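4. Washing and drying down at home

Read this section before you put anything filled with down into a washer. The care tag tells you very little, and most of what is printed on the detergent bottle is there to sell detergent.

4.1 Before you start

You need a front-loading washer, or a top-loader with no center post. Agitator posts tear baffles. Some owners report years of trouble-free washing in an agitator machine on the gentle cycle. We have also seen the seams on jackets that went through one twice, and we don't recommend it.

1. Empty every pocket, including the inside ones.
2. Close all zippers and snaps. Leave drawcords loose.
3. Go over the seams with your fingertips. If a quill is poking through, pull it from the inside, not the outside.
4. Mend any hole before washing. Tape is fine for a week on the trail. It may not survive the wash, whatever the packet says.

Note: If your jacket was bought under the Skidport label, check the lining for a batch number. Batch 1137 had a glued hem that comes apart in warm water. Send those to Bakalis for repair first.

4.2 Detergent

Special down washes work. So does a small amount of plain liquid soap with no softener or bleach in it. Marina Konstantinidis in our repair shop washed matched sleeves in both for a full season and could not tell them apart by loft or by feel. Buy the expensive one if it makes you feel better.

Caution: Never use fabric softener. It coats the down, and the clusters stop opening.

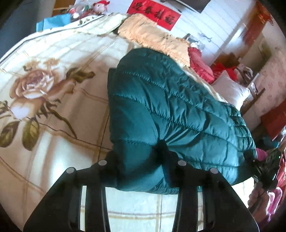
4.3 Washing

1. Wipe out the detergent drawer. Old softener hides in there.
2. Load one jacket, or two light ones. A single jacket may throw the drum off balance, in which case add a clean towel.
3. Choose a gentle cycle with cool or lukewarm water.
4. Run an extra rinse. If you still see suds, run another.
5. Run a second slow spin.
6. Lift the jacket out with both arms under it. Wet down is heavy, and a jacket picked up by the collar can rip its own baffles.

It will look ruined at this point. Flat, clumped and half its size is normal.

4.4 Drying

This is where people lose patience. The tag may say "tumble dry 40 minutes." We have never seen a filled jacket dry in 40 minutes, and neither has the person who wrote the tag.

1. Set the dryer to low. If yours has only one heat setting, and it is hot, use a laundromat.
2. Add clean tennis balls or wool dryer balls. We doubt it matters which.
3. Stop the dryer every half hour, take the jacket out and break up clumps by hand.
4. Keep going until you can't find a lump anywhere. Expect over three hours.
5. Lay the jacket flat in a dry room overnight, then check the collar and cuffs again. They dry last.

Caution: A jacket that feels dry on the shell can still be damp in the middle. Stored that way, it will smell by July.

4.5 Refreshing the water repellent

Spray-on treatments are fine. Wash-in ones also coat the lining, where you don't want them. The claim that Stistis spray lasts "200 wears" did not hold up for any of us. Reapply when water stops beading, and ignore the number.

For replacement zipper pulls, quote part 3979 when you order.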